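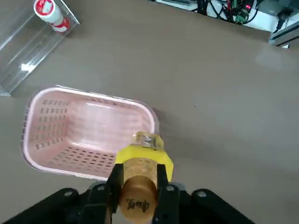
Sorting Bottles into Open Baskets: Guidance for Shared Kitchens and Utility Rooms

Issued by Grosell Household Services, Resident Information Unit
Updated June 2, 2025

Bottled goods are the most common cause of untidy shelves in the shared kitchens of Grosell residences. They are tall, they tip over, and several people will often open the same product at once. An open plastic basket on the shelf remains the simplest remedy. The advice in this sheet applies to sauces, oils, cordials and dressings, and with the changes noted further on, to cleaning and laundry products.

Preparing the table

Clear a full table before removing anything from the cupboard. Sorting on a narrow bench leads to bottles being stacked on the floor, where they are readily kicked over. Place the empty basket towards the middle of the table and stand all bottles together on one side of it. Bottles that have been checked go into the basket, and those still to be checked remain in the group.

Wipe the base of each bottle with a damp cloth before it is moved. Oil and syrup collect under the base and will mark both the table and the basket. For dried syrup, stand the bottle in 12 mm of warm water for 15 minutes and dry it thoroughly.

Handling

Confirm that the cap is fully closed before lifting. A bottle may be lifted by its cap only where the cap screws on firmly; flip-top and press-on closures should never bear the weight of the contents. Glass bottles over 300 mL are to be held by the body, with a second hand under the base if the surface is at all greasy.

Lower each bottle into the basket and release it once it is resting on the bottom. Bottles dropped from rim height crack thin plastic baskets at the corners, and replacement baskets are charged to the kitchen concerned.

Upright or on the side

Upright storage is preferred. It keeps labels readable and limits leakage from worn seals. Bottles may be laid down where the shelf above is too low, provided that the cap is sound and all caps face the same way. 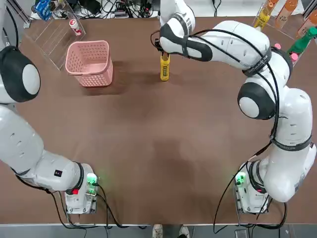
Slim bottles require particular attention, as they topple when a neighbour is removed. Group them at one end of the basket and place a wider jar or tin against them. The Grollik divider, supplied to all kitchens on request, serves the same purpose in baskets with straight sides. It does not sit well in tapered ones.

Colour of baskets

Residents may use baskets of any colour, but food and cleaning products must not share one. Kitchens that hold both should choose two clearly different colours and keep to them. Labels should be fixed to the side of the basket below the rim – adhesive does not hold on a rolled edge.

Cleaning and laundry products

Baskets for these products are kept on the lowest shelf of a locked cupboard. Contents must stay in their original bottles. Decanting into drink bottles is prohibited in all residences, including for short periods.

Care of the basket

Wash in warm water with a neutral detergent and dry upside down. Abrasive pads dull the finish and leave fine scratches that hold grime. Yellow staining from curry or turmeric sauces usually fades after a day on a sunny windowsill. Harsh bleach is not recommended for coloured plastic.

Kitchens at Fahy House and Juvelura Court are inspected each December. Enquiries about baskets and dividers may be directed to Horacio Rivadeneira, Supplies, extension 131. Requests for cupboard locks are handled by Ulises Arancibia at the same extension.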